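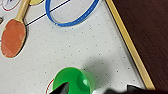 Ticket 1346
Opened: December 13, 2018
Site: Stullbridge activity room
Status: Pending parts

Reported: Drawn lines on the dotted whiteboard do not come off with the standard dry cloth. The board is used flat on the table for paddle and ring games, and the markings must be changed between groups.

Action 1: Board cleared. Black line and red circle wiped with Veres board cleaner, 35 ml on a soft cloth. Black line lightened; red circle unchanged.

Action 2: Treatment repeated after five minutes. Red outline reduced to a faint trace. The printed gray dots were not affected.

Action 3: Marker stock checked. The red markers supplied in October are of the permanent type and have been withdrawn.

Staff are asked not to use scouring pads on the board or on its wooden edge. Paddles and rings are to be returned to the Kukstead cabinet after each session.

Outstanding: Dry-erase markers, red, on order from Musham. Ticket to remain open until delivery.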